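Skudura handheld gripper pair: linkage and finger pad service
Bench notebook, Thursday, started 9:40

Reason for entry

Left-hand unit has been logging a closed width that drifts over a session. Reads zero at first close, then creeps positive. Right-hand unit fine. Last full service on both was in November, and the brass bushings have not been touched since. Pads have been changed once in between.

Condition as received

Left unit: side play at the fingertips with the trigger held. Inner arms feel worse than outer. Pad on the fixed side lifting at the lower corner, adhesive has gone gummy. Mounting screws on the finger blocks all present, one turned with almost no torque.

Right unit: no play I can feel. Pads flat, a bit polished in the middle. Trigger spring noisy but returns fully.

Encoder cable on the left unit has the old strain relief, the one with the split sleeve. Not today's job. Leave it unless it gets worse.

Teardown, left unit

1. Power off at the logger first, then unplug. Pulling it live corrupts the open session file and the recovery script takes forever.
2. Take off the top plate. Screws go in the tray in the order they came out, two of them are longer.
3. Drive the pivot pins out from the plain side. Do not lever against the arm. The arms are printed and will mark, and if you lean on them the layers open up around the bushing seat.
4. Wipe the bushings with a dry cloth. No solvent, it gets into the print.
5. Check each bushing for rotation in its seat. Should be none.

Result: inner left bushing turned in its seat with finger pressure. That accounts for the play. Others tight.

Repair

Pressed the loose bushing out and cleaned the bore. Tried a new one from the Tokent bag, still a light slip fit, so the bore has opened. Swapped the whole arm for a spare from the Pietrzak print batch and pressed the new bushing into that. Went in square with the arbor press and the flat nosepiece.

The older spares have a slightly different pivot boss, proud on one side, and need to be sanded flush or the arm binds against its neighbor. Did that on the surface plate with 200 grit. Could be coarser.

Pivot pins back in with one drop of light oil each. Screws to 0.4 N m with the small driver. No threadlocker on anything that goes into plastic.

Pads

Replaced both pads on the left unit. Old adhesive scraped with a nylon edge, then wiped with alcohol on a swab, kept away from the arms. New pads trimmed square to the block. Press in the vise between two flats for 13 minutes before first use. I skipped this last time and the corner lifted, see above.

Right unit pads left as they are.

Recalibration

Closed width zeroed on an empty grip, then checked on the feeler stack. Ran 700 open/close cycles on the Rarivham exerciser, logging width at every close. Drift now inside the noise. Plot is in the shared folder under the unit serial.

Grip check at the table

Place-setting items on the usual table: tray, striped mat, dark plate, flatware. Knife is the hard one. Thin section, smooth, and it shows up any pad that isn't parallel.

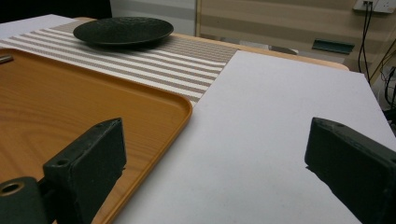
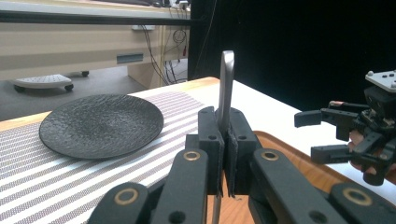 Pass criteria for the grip check

- Knife held upright by the pads, 4 repeats, no visible rotation between close and release.
- Width reading on the knife repeats to within the feeler tolerance.
- No contact between finger block and table on a low approach.
- Trigger returns fully every time.

Left unit passes all. Right unit passes, with a small rotation on the third repeat that I could not get back. Put it down to the polished pads. Change them at the next service or sooner if the grip logs show slips.

Parts used

One printed arm, inner left
One brass bushing
One pair finger pads
Swabs, nylon scraper tip

Open items

- Measure bores on the remaining Pietrzak arms before anyone presses bushings into them. If they run large, reprint.
- Order pads. The bag is nearly out.
- Strain relief on left encoder cable.
- Trigger spring, right unit. Listen to it next week and compare.
- Add bushing rotation check to the monthly list. Currently it only says "check linkage", which could mean anything.

Both units back on the rack 3:15, logger restarted, test session saved and readable.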